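Wodutora fans in meltdown as girl group confirm comeback shows

4 January 2022

WODUTORA are back - and fans can't cope.

The girl group confirmed last night they will play five comeback shows in March, 18 years after they walked off stage and never spoke about it again.

All four original members are signed up. Yes, including the one who said she'd rather eat her own boots.

The news dropped in a short clip on the band's page, which had sat empty for months. No talking in it. Just the four of them from behind, silver jackets, walking down a corridor to the opening bars of Tullico, their biggest single. Then a date and a lot of glitter.

Fans lost it straight away.

"I am crying in the staff toilets," wrote one.

"My mum has just rung me screaming, she's 61," said another.

A third was less sure: "Love them but I remember the last tour. Half the set was mimed and the support act was better."

The shows will all be at the Posten, the old dance hall where the group played their first proper gig. It holds just 2000 people, so expect a scrap for tickets. They go on sale next week, with a limit of two per person and names printed on them to keep the touts away.

Standing tickets are the cheap end. The top package is £304 and gets you a seat in the balcony, a signed print and a go on the "glitter bar", whatever that turns out to be. No meet and greet at any price.

That has not gone down well with everyone.

"£304 and I don't even get a selfie?" moaned one fan on the band's forum. "I had the lunchbox AND the duvet cover. I've earned a selfie."

A source close to the group said talks had been going on since the summer and very nearly fell apart twice.

"There was a lot of old stuff to get through first," said the source. "Who sang what, who got paid for what, who said what in which magazine. They had one dinner that went really badly. Then they had another one and somebody put Tullico on in the kitchen and they were all doing the routine by pudding. After that it was just a matter of diaries."

The group shot to fame with the single and had three hit albums before the split, which came halfway through a tour and left thousands of fans wanting there money back. They were refunded in the end. Some of them are still cross.

Since then it's been mixed. One did panto and a cookery show. One moved abroad and runs a yoga place. One had a solo album that got decent reviews and sold nothing. The fourth has kept well out of it, and her name on the bill is the bit nobody saw coming.

Rehearsals start this month. The routines are being redone by dance company Wibisono, who have reportedly been told to keep the hand moves from the Tullico video exactly as they were - palm up, fingers wide, thumb across - becuase fans will riot otherwise.

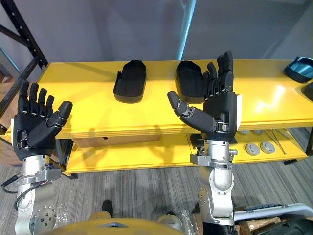
A black robotic hand, palm forward, by a yellow table

As for new music, don't hold your breath. The source said a couple of songs had been tried out but "nothing anyone wants to put their name to yet". There's talk of a live album if the shows go well.

There won't be a TV special either, not for now. Offers came in and were turned down. The band want phones kept in pockets for the first night at least, though good luck with that.

More dates? The band's management wouldn't be drawn, saying only that the five nights were "what has been agreed". Fans up north are already running a petition.

Set times and the support act to be announced.

Are you going for tickets? Tell us your best Wodutora memory in the comments.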